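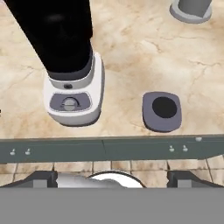
Stone used in building is sorted by how it was formed, and this unit deals with the third of the three classes, metamorphic rock. Marble is the member of that class most students already know, from floors, sills and kitchen counters. It begins as limestone or dolomite, which heat and pressure recrystallize into a mass of interlocking calcite or dolomite grains. Impurities in the parent rock, such as clay, iron oxides and organic matter, are drawn out into bands and streaks as the rock deforms. A beige surface with cream, tan and light brown veins is a common result, and the thin dark hairlines that run across such a surface should be noted separately from the veins in any written description. Students will be expected to use the terms "vein," "hairline" and "ground color" correctly in the field report.

Unit 4: Marble and Its Trade Names
Handout for the course in Building Materials, Kallent Technical College
Revised March 20, 2019

Geological and commercial usage

The word "marble" has two meanings, and the two are often confused. To the geologist it is a metamorphic carbonate rock. To the stone trade it has long meant any rock of suitable hardness that will take a polish, and under that usage many dense limestones, some travertines and even serpentinites are sold as marble. Specifications should give both the trade name and the rock type. A specification that gives the trade name alone leaves the supplier free to substitute.

Dronville Cream, which appears in several of the sample drawers, is a case in point. It is a limestone. Its fossils are visible under a hand lens, and no recrystallization has taken place. 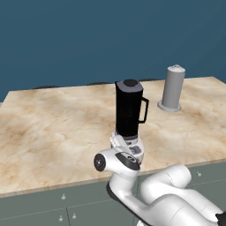

Figure 4.1. Beige and tan marble pattern on a large rectangular countertop.

Properties relevant to interior use

Calcite has a hardness of 3 on the Mohs scale. Ordinary grit carried in on shoes contains quartz, which has a hardness of 7, and polished marble floors lose their finish first along the line of travel. Counters wear more slowly but are exposed to acids. Vinegar, lemon juice and many bathroom cleaners react with calcite, releasing carbon dioxide and leaving a dull patch known as an etch. An etch is a loss of material and cannot be washed off. It must be honed and repolished.

A stain is a different matter. It occurs when a colored liquid enters the pores, and it may often be drawn out with a poultice. Sealers slow the entry of liquids. They do not prevent etching, and students should not state in their reports that they do.

Veins may be planes of weakness. Slabs are commonly backed with a fiber mesh set in resin before shipping, and open cracks are filled at the same time. The older Pandusgate slabs in the yard were not treated in this way and must be carried on edge by two persons.

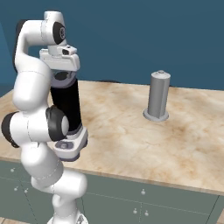 Slabs cut from one block and kept in sequence may be laid so that the pattern continues from one to the next. Where adjoining faces are opened like the pages of a book, the arrangement is called bookmatching. It produces considerable waste and should be priced accordingly.

Field report

Each student will examine specimens 308 and 574 in the Kulkarni Collection and submit a report of 2 pages. The report must state the rock type, ground color, direction of veining and surface finish, and must identify any filled cracks. The acid test is to be carried out only on the unpolished underside, with the dilute solution supplied at the bench. Goggles are required. Reports without a sketch will be returned unmarked.

Reading for the next unit: the chapter on slate and schist in the course reader.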